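About Skarlow

Skarlow sets up and looks after small gripping cells for firms that pack soft goods. We work from one unit at Plunside, with a store and test bench at Roddale. Most of our hours go into machines that were installed by someone else and have drifted since.

Our own test cell

The Plunside cell is the one we know best. It has a single arm, a two-finger gripper and a small camera at the wrist. Every new finger shape and every change to the grip settings is tried here before it goes to a customer. Test pieces are plush and felt items, chosen for being awkward: they give when squeezed, and a finger that closes too far will fold the fabric over its own edge.

Setting up follows a fixed order. The fingers are bolted on and the bolts marked with a paint line. The gripper is closed on a steel gauge and the zero stored. The camera is then matched to the arm at 8 positions. If the result at any position is more than 2 mm out, the whole set is repeated. We do not correct single points.
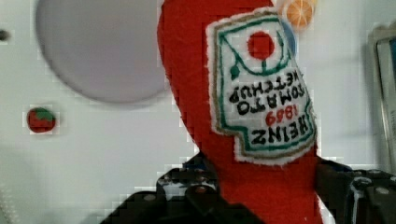

Grip force is set last, starting low. The piece is lifted, held and turned over, and the force goes up one step at a time until the hold passes. That value is written on the cell sheet with the finger type and the fabric. A value from one fabric is not carried over to another.

Looking after it

Bolts are checked against their paint lines at the start of each shift. Finger faces are wiped with a dry cloth; solvent lifts the coating. Lint collects behind the finger mounts and is the usual cause of a slow close. The wrist cable is replaced every 2 months, whatever its state.

In October the cell lost its zero twice. The fault was a worn pin in the left finger mount. Both pins were changed and the cell was set up again from the gauge. It has completed 687 test lifts since then without a reset.

Working with us

Cell sheets belong to the customer and are handed over with the machine. Spare fingers and pins are held at Roddale. Finger blanks are cut for us by Matoušek to our drawings.

Page last changed Nov 3, 2023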